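Sisex says its new planner for two-armed robots, called Jotis, cuts replanning time by 80 percent. The release notes are thinner on what it was measured against.
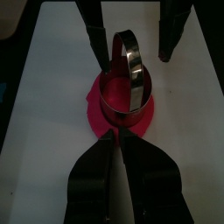
Contact is where planners like this tend to struggle. Polished steel throws back the color of whatever is near it – the inside of a metal ring on a pink disc looks reddish – and depth estimates can suffer. Jotis claims to handle that with a filter it doesn't describe.
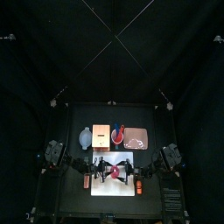

The company reports 367 trials, with both arms sharing one motion queue. It has not said how many ended in a human pressing stop. 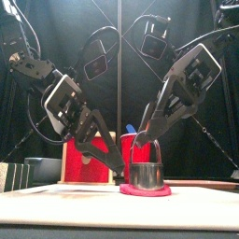

*Last updated: August, 6:40 p.m.*

Zadusance, which sells the rival Ismail toolkit, has asked for the raw logs. Sisex says it will publish 40 of them. It hasn't said who picks which 40.

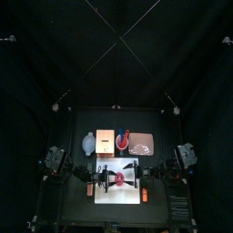 One reader wrote in that the 80 percent figure means little if the old planner was run on its default settings, and that six failed runs with full traces would be worth more than the whole release. Sisex did not answer a question about the settings.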